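3.2 材料与编码：判决书里的"门"是怎么写的

上一节说了为什么我要去读入户盗窃的判决书，这一节讲讲我是怎么读的，中间走过哪些弯路，最后定下来的编码规则又是什么样子。写得会比一般的方法部分啰嗦一点，请审稿人和读者多包涵，我自己读别人的论文时最想看的恰恰就是这些细枝末节（而它们总是被删掉）。

材料来自 Hoxha 地区法院公开的一审判决书。我先从 Sokgate 检索库里拉了 1000 份，检索词只用了"入户"和"盗窃"两个，结果可想而知，里面混进来一大批跟住宅毫无关系的案子：偷仓库的，偷工地电缆的，还有一份是离婚纠纷，因为当事人在起诉状里骂对方"跟入户盗窃没两样"，也被检索系统认真地收了进来。删掉这些，再删掉正文残缺、扫描糊掉、只剩判决主文的，最后留下 400 份。本文后面所有的讨论都建立在这 400 份上，不再另行说明。

先交代一下 Hoxha 的制度背景，不熟悉的读者容易在这里卡住。当地的刑法条文把"侵入有人居住的处所"作为盗窃的加重情节，可是条文没有说侵入要不要以破坏障碍为前提。于是实务里慢慢长出一种习惯：法官会在事实认定部分专门写一句门窗的状况。门是锁着的，是关着没锁，是虚掩，还是大开着，这一句话往往就落在"被告人进入室内"之前，短短的，有时候只有四五个字。我最初注意到它纯属偶然，那阵子我在做另一个题目（量刑理由里的悔罪表述），连着读了几十份，突然发现自己能猜出下一句要写门了，而且常常能从写门的方式猜到后面量刑理由的口气。这个感觉当然靠不住，所以才有了这项研究。

编码工具用的是 Skunar。选它没有特别高深的理由，我们系里有现成的授权，界面能同时显示原文和标签，对长句子比较友好。它的缺点也很明显，嵌套标签一多就开始卡，撤销键时灵时不灵，我有一整个下午的标注就是这么没的。统计部分用 Maltix，后文 4.1 再细说。

第一版编码表非常简单，只有"开"和"关"两类。我那时很得意，觉得干净利落，结果拿去试了不到一个星期就推翻了。问题出在"虚掩"。有的判决书写"房门虚掩"，接着写"被告人推门而入"；有的写"房门未锁"，接着也是"推门而入"；还有的什么都不写，直接就是"进入被害人家中"。如果把虚掩归到"开"，那么推门这个动作就没有着落；归到"关"，又跟后面几份里辩护人的主张正面撞上，因为辩护人恰恰抓住"虚掩"两个字，说被害人自己没有设置障碍。两边都有道理，我夹在中间很难受。

第二版编码表改成了五类：锁闭、关闭未锁、虚掩、敞开、未载明。这里面"未载明"花了我最多时间，因为它看起来是个垃圾桶，什么都能往里扔，可我慢慢觉得它才是最有意思的一类。判决书不写门，有时是因为从窗户进去的，门自然不必提；有时是因为被告人认罪，控辩双方对事实没有争议，法官就省了；还有一种情况，证人的说法互相矛盾，法官绕开了。第三种最难认出来，得回头去看证据列举部分，看证人证言里到底说了什么。我为此给"未载明"加了一个备注栏，允许写自由文字，后来发现这一栏比标签本身有用得多。

再说"门"究竟指哪一扇。这个问题听起来有点傻，我一开始也没当回事。住宅里当然不止一扇门，有院门、单元门、入户门，还有卧室门、储物间的门。判决书里写"房门"的时候，绝大多数指入户门，但有一小批案件发生在合租房里，被告人本来就住在同一套房子，他合法地站在走廊上，争议全在他进的是哪一间。这类案件里"房门"指的是卧室门，状态也要一扇一扇地分开看。同一条走廊上，两边的门状态完全可以不一样（参见图1，左侧的门关着，右侧的木门大开），要是编码时只给整套住宅记一个值，信息就丢了。所以我规定：凡是涉及合租的案件，编码单位一律是"门"，其余案件的编码单位是"案"。混用两种单位会给统计带来麻烦，这一点我承认，处理办法放在 4.2。

合租案件还有一层麻烦，就是"居住处所"的范围。Hoxha 的判决书对此并不统一。有的法官把整套房子看成一个处所，那么同住者在里面偷东西根本不算侵入，只能按普通盗窃处理；有的法官把每个上了锁的房间都看成独立的处所，于是同住者推开别人的卧室门就构成侵入。我读到过两份日期挨得很近的判决，案情像得几乎可以互换，一份写"公共通道两侧各房间分别由不同承租人占有使用"，另一份写"该套住宅系一整体"，结论自然也就不同。说心里话，我更喜欢前一种写法！它至少把走廊和房间的关系讲明白了，读者知道被告人站在什么地方，面对着什么。后一种写法省事，可是读完之后脑子里没有空间感，也就很难判断那个"整体"是怎么来的。

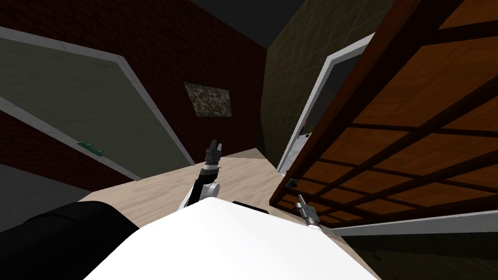 图1 室内走廊及两侧的门（仿真画面）

回到编码的一致性。我自己先把全部材料过了一遍，然后随机抽出 100 份，请一位受过法律训练的同学独立再编一遍。她不知道我的假设，也没看过我的标签，我只给了她编码手册和一个下午的讲解。对比下来，"锁闭"和"敞开"基本没有分歧，分歧集中在"关闭未锁"和"虚掩"之间，还有"未载明"该不该算作"未载明"。后一句有点绕，我举个例子：判决书正文没写门，但证据部分引用了被害人陈述，说"我出门时把门带上了"。我编成了未载明，她编成了关闭未锁。她的理由是，法院采信了这份陈述，等于间接认定了门的状态；我的理由是，采信一份陈述不等于采信里面的每一句话。我们为这个争了很久（咖啡喝掉不少），最后商定：只有事实认定部分出现的文字才能进标签，证据部分的文字一律进备注栏。手册按这条改过之后，我把全部材料又从头编了一遍，前面的标签全部作废。

为什么要这么死板？我考虑过更灵活的办法，比如给每个标签附一个把握程度，从"明确"到"推断"。试了几天就放弃了。把握程度这个东西，早上编和晚上编不一样，连着读了几份写得含糊的判决之后再读一份普通的，会觉得它清楚得不得了。我宁愿要一个粗一点、但是隔几个月再做还能做出同样结果的分类。

动词也值得单独提一下。门的状态写完之后，紧跟着的动词有"进入""潜入""闯入""窜入""推门而入"等等。照我原来的想法，动词应该跟门的状态走：门锁着，被撬开，写"闯入"；门开着，写"进入"。读下来完全对不上。"潜入"在几类里都有，"窜入"则明显集中在某几位法官的判决里，是个人的笔头习惯，跟案情没多大关系。有一份写着"被告人见房门大开，遂窜入室内"，我读到的时候忍不住笑了，门都大开着了，还要窜。不过笑归笑，这个字放在那里是有效果的，它把一个平平常常的走进去写得鬼鬼祟祟，后面再谈主观恶性就顺理成章。所以动词我也做了标签，但只用来做描述，不进入后面的回归，原因就在于法官个人习惯的影响太大，我手头的材料撑不起对每位法官单独做控制。

还有时间的问题。Hoxha 法院在某年 1 月换过一次判决书模板，新模板在事实认定部分加了一行提示语，要求写明"进入方式"。换模板之后，"未载明"一类确实少了下去，可是多出来的内容往往是套话，"以推门方式进入"一句反复出现，推的是什么样的门、门原先什么状态，还是没写。我把换模板前后的材料分开看过，趋势方向没有变，只是新模板下的文字更难编，因为句子是满的，信息却是空的。凡是只有"以推门方式进入"而没有其他描述的，我统一编为未载明，并在备注栏注明"模板语"。这个决定肯定会有人不同意，他们会说，能推开的门起码没有锁，编成关闭未锁或者虚掩总归更接近事实。我理解这个想法，可是我研究的对象是判决书怎么写，门到底锁没锁，我坐在办公室里是没有办法知道的。

最后说几句材料的局限。公开的判决书本身就经过筛选，涉及未成年人的、调解结案后撤回的，都不在里面；检索库的收录也有滞后，Sokgate 的导出文件里有些案件的审级标错了，我改了能改的，改不了的只好剔除。另外，上诉案件我一份都没有用，二审判决常常整段照抄一审认定的事实，留着它们等于把同一扇门数两遍。编码手册的全文和备注栏的分类汇总放在附录 B，被害人住址和楼层信息已经抹去，想复核的同行可以直接拿去用，发现编错的地方也请写信告诉我。

3.3 变量的构造

有了标签，接下来要把它们变成能放进模型里的变量。我把"锁闭"设为参照类，其余四类各设一个虚拟变量，合租案件另设一个标记。量刑结果取主刑的月数，缓刑另行处理，罚金没有纳入，因为 Hoxha 的罚金数额跟被告人的收入申报挂钩，而收入申报在判决书里是看不到的。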